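Chapter 4
Where Do the Examples Come From?

When I started out in this line of work I thought the clever bit was the learning. I'd read the papers, I'd drawn the boxes and arrows, and I assumed the examples would just sort of turn up, like milk on the doorstep. Then Theda Bauerfeind sat me down at a table with a piece of cloth and told me to come back when I had 400 good demonstrations. I was a changed man by the end of it (and I had a very sore shoulder).

So this chapter is all about gathering. In Chapter 3 we pretended that our training set was already sitting in a folder, neatly labelled. Now we're going to go and make one, and I've picked cloth as our running task precisely because it's such a nuisance! A wooden block has a position and an angle and you're done. Cloth has folds, and folds on top of folds, and it can look completely different from one moment to the next while still being the same bit of cloth.

We'll be looking at everything from the gripper's own point of view, as the learner does:

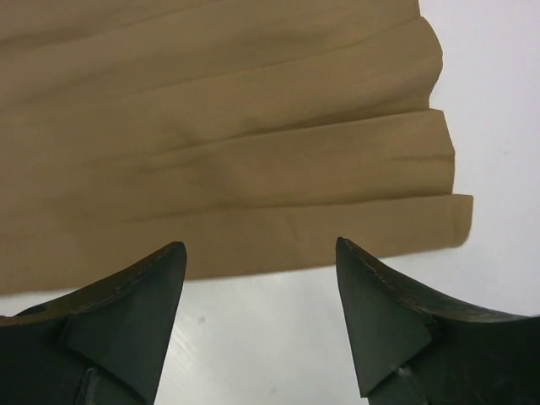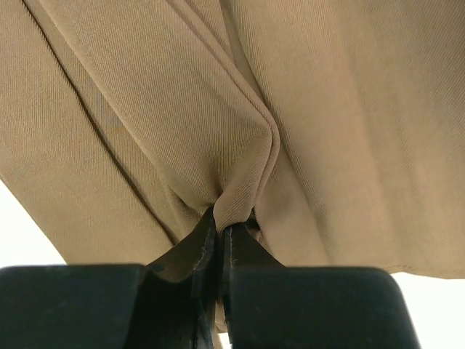 Now, a word we'll need a lot: an episode. An episode is one complete attempt at the task, from the first movement to the last, with the camera views and the finger positions saved side by side at every step. The Kinberg set, which we'll pick apart in section 4.3, has 1,272 of them, recorded by two people taking turns. You might think two people doing the same job would give you the same data. Oh no. Driss Benmoussa goes straight for the nearest edge – quick, tidy, hardly any pauses – while I hover and dither and change my mind. A learner trained on both of us picks up both habits, and sometimes it tries to do them at once.

Is dithering bad data, then? I used to say yes and delete it. These days I keep quite a lot of it, and section 4.4 is where I try to talk you round.

Before you read on, find a tea towel and pick it up by one corner using only your thumb and first finger. Do it ten times and jot down what you did differently each time. Keep your notes, as we'll be using them in section 4.2.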